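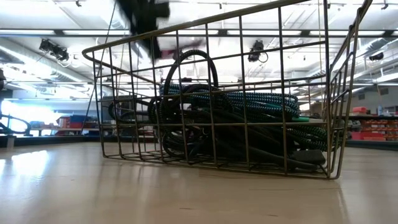
A gripper over a wire basket of hoses and cables. Tangled stock is still among the hardest things to hand to a robot.

The Robot Did What We Told It

By Sioned Nicholas
8 October 2018

Last winter a picking arm at the Dorovbridge parts depot pulled a hydraulic hose out of a bin, and the hose brought the bin with it. The bin cleared the edge of the bench, swung on the hose and came down on the wrong side of the guard rail. A man named Wiremu Bolger had been standing there a moment before. He had stepped away to answer a question about a delivery.

Bolger wasn't hurt. The depot lost a bin, a length of hose and most of a shift. The incident report ran to 2 pages and gave the cause as "unexpected load condition." The arm was back at work the next morning with its lift speed turned down.

I worked on the maintenance side at Dorovbridge for six years and I helped write that report. I signed it. I now think it was wrong, and I think a lot of reports like it are wrong in the same way.

Start with the words. A load condition is unexpected only if you had reason to expect something else. The bin held hoses, and hoses tangle. Anyone who has kept a garden hose in a garage knows that if you pull on one loop, you get the loop you wanted and three you didn't. A fitting slides through a coil and locks. A braided line wraps around a smooth one. The people who used to pick that bin by hand knew this well enough that they never thought about it. They lifted a little, felt the drag, stopped, and shook the thing loose with the other hand.

The arm had one hand. It had a force limit, which was set at 300 newtons so that it could deal with the heaviest items on the list. The bin and everything in it weighed a good deal less than that allowed. As far as the controller was concerned, nothing had gone wrong at any point. The grip was good, the force was inside the limit, and the path was clear. There is no fault code in the log for that minute. I have looked at it many times.

That bothers me more than a broken part would. When a part breaks, you have something to put on the table and argue about. A machine that hurts someone while working inside every number it was given leaves you arguing about the numbers, and the numbers belong to people. At Dorovbridge some of them belonged to me.

The limit was picked during setup. We ran trials on the full parts list, 2,304 lifts in all, and the arm did well. It dropped things now and then and it missed things now and then. We counted drops and misses because those were what we were worried about. Each time it dropped something, somebody asked whether the grip could be firmer, and each time the answer was yes. We didn't count how often it picked up more than one item. Extra items went back in the bin and the trial was marked as a pass, on the grounds that the right part had been picked.

I went back through the trial notes after the report was filed. In 22 of those lifts the operator had written something like "came up with others" or "bin moved." One said "dragged bin, caught it." They were all passes.

So the load wasn't unexpected. We had seen it and written it down in our own handwriting. We had no box on the form for it, and after a while things with no box stop being seen at all.

The usual answer to this is better sensing. The Zollisard people, who supplied our cell, offered us an upgrade with a scale under the bin, so the arm would know if it was lifting more than it should. It's a good idea and we should have bought it at the start. But a scale tells you about weight, and a snagged hose doesn't always show up as weight. It can pull sideways. It can stretch and let go. When a stretched hose lets go it whips, and a whip with a steel fitting on the end is a worse thing to stand near than a falling bin. I'd want the scale and I'd still want the man behind a screen.

The other answer is that slowing the arm down fixed it. It didn't. Slowing the arm down means the bin goes over the edge more slowly. I said as much at the time, though not very loudly, and I was told that the speed change was an interim measure. It was still in place when I left.

There are cheap things that would have helped. Coil the hoses and tie them before they go in. Put fewer in each bin. Bolt the bin to the bench. Set the force limit per item and not once for the whole list. Have the arm lift a couple of inches, wait, and check whether the bin has moved before it goes any farther. None of this is clever. The last one adds time to each pick, and time per pick was the number on the wall by the supervisor's office.

I've heard it said that a person could have made the same mistake. A person could, and people have. But a person who feels the bin start to slide will let go nearly every time, without being told. If you take that person out of the job, you have to put the letting go back in on purpose. It has to be written into the program and tested, and somebody has to be able to stop the line when it doesn't work.

I'm not against the machines. The hose bench was bad for backs and wrists, and the people who moved off it were glad to go. I'd put an arm there again. I would run the trials again first, with a column on the form for anything that moved and wasn't supposed to, and I wouldn't mark those lifts as passes.

Bolger transferred to the loading side the following December. Before he went he asked me for a copy of the report, and I printed one for him. He read it standing up and asked what a load condition was. I told him it meant the hoses were tangled. He said they were always tangled.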